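Free mending and folding night returns to Draravden

DRARAVDEN - The clothing swap is back this August, and this time there's a folding table. Doors at 4 p.m., ground floor of the old Markero building, side entrance. Bring clean clothes, take clean clothes. No tickets, no money.

Last year's swap moved 2000 pieces in one afternoon, according to the organizers at Pretorius, the neighborhood reuse shop. Good turnout. Bad piles. By the end of it people were digging through heaps of sweaters on the floor and a lot of decent stuff went home with no one. 405 pieces ended up in storage, most of it knitwear, most of it wrinkled.

So, new rule. Everything gets folded before it goes out.

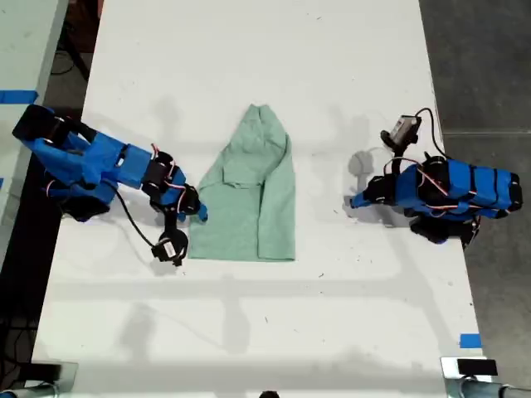

Knits are the tricky ones, the shop says. They stretch on hangers, slide off shelves and puff up in a stack. The advice is to lay them flat on a plain table and keep the neckline near the top where shoppers can find it, like the light green one on the white table, collar area showing and a sleeve down one side. Doesn't have to be perfect. A soft crease or two is fine. What the shop doesn't want is balled-up sleeves, or tops shoved in inside out. Please check your pockets too, last year's lost and found is still in a box behind the counter.

Sorting goes by size first, then type. Kids' things are getting there own table near the door after complaints about the crush at the back. Coats stay on the rack. Shoes only in pairs, tied or clipped together. 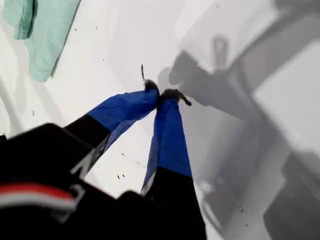
There is a limit of 50 pieces per household for drop-off, and drop-off closes an hour before the doors open. Anything with a broken zipper or a missing button goes to the mending corner, run with supplies from Dosura, the thread and notions store on the same block. Small repairs while you wait. Bigger ones get a paper tag and go back to the shop - pickup the following week.

Sweatshirts are wanted most. Adult sizes especialy, any color. The shop ran out of those early last year, and fall is coming.

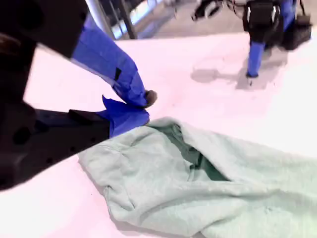 One reader wrote in to say the folding rule is going to slow down the line at drop-off, and asked why people can't just fold at home. They can, and should, the shop replied. The table is for whatever arrives in a bag. The same reader wanted later hours for people working day shifts. No change on that so far.

Parking on the street only, the Markero lot is closed for paving. Leftovers stay with Pretorius until the next swap, date not set yet.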